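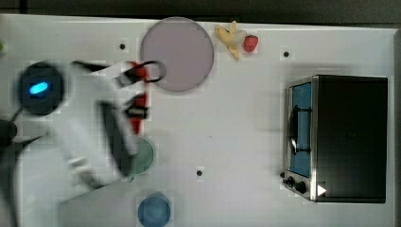 Mesley to host women's volleyball qualifying tournament

MESLEY, Wednesday, April 10, 2019 – The Mesley Volleyball Association has been confirmed as host of this season's women's regional qualifying tournament. Play will take place over three days at the Tiltow Leisure Centre, where two courts will be in use from the opening morning.

The tournament was awarded to Mesley following a site inspection in February. Inspectors reviewed the playing surface, change rooms, lighting and access for spectators with disabilities. The association has since replaced the net posts on Court 2 and renewed the line markings on both courts.

Clubs will first play in pools, with the leading teams moving on to the finals. The two finalists will earn places in the national round. The Cardoso Volleyball Club, winner of the previous qualifying tournament, has entered again and will complete its preparation with a closed training camp at Tiltow.
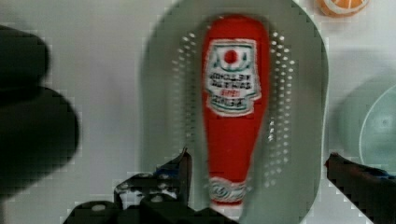 Matches in the pool stage will be played to the best of three sets. The final will be played to the best of five. The draw will be published on the association's website once all club registrations have been checked.

"We are pleased to bring a tournament of this standard to our region," the association said in a statement. "Our junior players will have the opportunity to watch senior volleyball at their home venue."

Wuvex has been appointed official equipment supplier and will provide match balls and scoring equipment. Junior members of the association will serve as ball retrievers and court assistants.

Day passes cost $30 and may be purchased at the centre's front desk. Admission is free for children under 12 accompanied by an adult. Parking is available at the north entrance. Media accreditation requests should be sent in writing to the association's office.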